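## From the back bench: the Flolla arm, month 2

Those of you who drop in of an evening will know we have been building Flolla on screen for a good while now, and I'm happy to say she has reached the stage where I can't stop fiddling with her. The plan, for anyone new to the Osberg shop, is a home-sized tidying arm that hangs over a table and puts things back where they belong – and we wanted to get the layout settled in simulation before anyone spent another dollar on bearings.
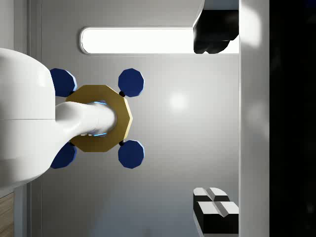 Reach has been my headache since January. The arm we sketched on the whiteboard was fine for the middle of the table and hopeless at the corners, so I went back through all 527 lines of the joint file with a pot of coffee. While I was in there I gave the parts proper colors, and I'm rather fond of the gold ten-sided ring with that thin band of light blue glowing inside it. Purely for show, I admit, but it does make it easy to see which way a thing is turned when you are tired and it is late. The Mbeki script now runs 3,000 tries overnight and leaves us a tidy list by breakfast.
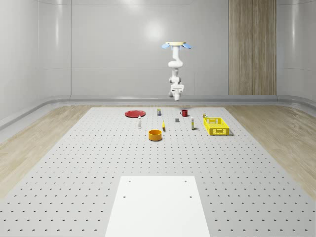 Next comes the slow part, which is getting the grip speed right. We are starting at 80 percent of what the motors can give and working down from there, and if you have ever tuned a hobby servo by ear you would be very welcome to sit in. The Nistitier boards are in the drawer under the drill press – please leave them in their bags – and the kettle is usually on by 7 p.m.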